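Caring for Your Cut Flowers: Frequently Asked Questions
Ernstead Flowers
Last updated 21 May 2021

These are the questions we get most often at the counter and by email. If yours isn't answered, write to Tala Srour through the contact form and she will usually get back to you the next working day.

What should I do first when I get my bouquet home?

Find a clean vase and fill it about two-thirds with cool tap water. Take off the outer wrapping and any rubber bands or ties. Pull off every leaf that would sit below the water line. Then trim an inch from the bottom of each stem with a sharp knife or pruners and put the flowers in the water right away.

If you can't do this immediately, leave the bouquet in its wrapping and stand it in a bucket or a deep pitcher with a few inches of water. It will be fine like that for a few hours.

Does it matter if I cut the stems at an angle?

It helps a little. A slanted cut keeps the stem from sitting flat on the bottom of the vase. A sharp blade matters more than the angle. Dull kitchen scissors squeeze the stem, and a crushed stem drinks poorly.

How often should I change the water?

Every two days. Pour out all of the old water, rinse the vase, refill it, and give the stems a fresh trim of half an inch. Topping up is okay in between, but it doesn't replace a change. Cloudy water should be changed the same day you notice it.

Do I need the packet of flower food?

We recommend it. One packet is enough for a quart of water. Use the whole packet if your vase holds a quart and half if it holds a pint. If you run out, ask for more at the counter. They're free.

We don't recommend pennies, aspirin or soda. Plain clean water does a better job than any of those.

Can I keep gerbera daisies and tulips in the same vase?

Yes, with some attention to the water level. Gerberas have soft, slightly hairy stems that rot if they stand in deep water. Tulips drink a lot. When they share a vase, keep the water at three or four inches and check it every morning. Tulips also keep growing after they are cut, so after a few days they may stand taller than everything else. Trim them back to the height you want.

A clear glass vase is a good choice for a mix like this. You can see the water level and tell when it is going cloudy.

I have a second bouquet. Should I add it to the vase or use another one?

Look at the neck of the vase first. Stems should be able to move a little when you turn the vase. If they are wedged tight, the water gets dirty faster and the petals bruise where the flowers press together. In that case, use a second vase. 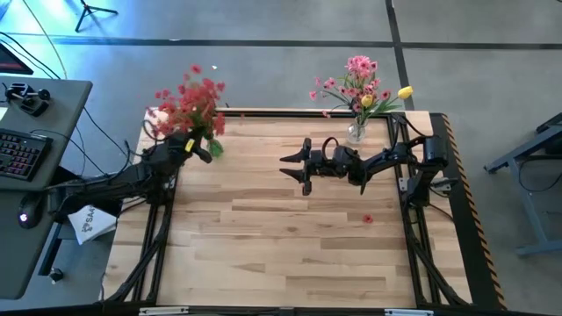
If there is room, add the new flowers a few stems at a time. Hold them by the stems, well below the blooms, and slide each one in at a slant so the stems cross under the water. Crossed stems hold each other in place. Start with the tallest flowers toward the middle and work outward. Change the water before you add anything, so the fresh stems don't go into old water.

Some petals or a whole flower head came off while I was arranging. Is something wrong?

Usually not. Outer petals come loose with handling, and a small bloom on a side stem can snap off easily. A flower head with no stem can be floated in a shallow bowl of water, where it will often last several days. If petals are dropping in quantity on the day you bought the bouquet, please see the question on replacements.

Where should I put the vase?

On a steady, level surface out of direct sun. Stay away from heating vents, radiators and the fruit bowl. Ripening fruit gives off a gas that ages flowers quickly. If the vase is going on a wood tabletop, put a saucer or a cork mat under it. Water rings are hard to get out of bare or oiled wood. On a desk, keep it well clear of the keyboard.

Why are my gerberas bending over?

The stem isn't getting enough water to hold up the head. Trim an inch off, wrap the stems snugly in newspaper so they stand straight, and leave them in cool water for two hours.

How do I clean a vase with a narrow neck?

Fill it with warm water, a spoonful of baking soda and a splash of white vinegar. Let it stand overnight, then swirl in a handful of uncooked rice and rinse well. Marjatta Rissanen, who runs our Saturday-style arranging classes in October, uses a bottle brush and dish soap for everything, and that works too.

Which vases do you sell?

We carry two. The Ellen is a clear glass vase with a wide mouth and costs $24. The Vunov is a narrower one for small bunches and costs $17. Both are in the shop and neither is available for delivery by itself.

What if my flowers arrive damaged?

Send us a photo within a day of delivery, along with your order number. We will replace the bouquet or refund it, whichever you prefer. We can't replace flowers that were left outside after delivery.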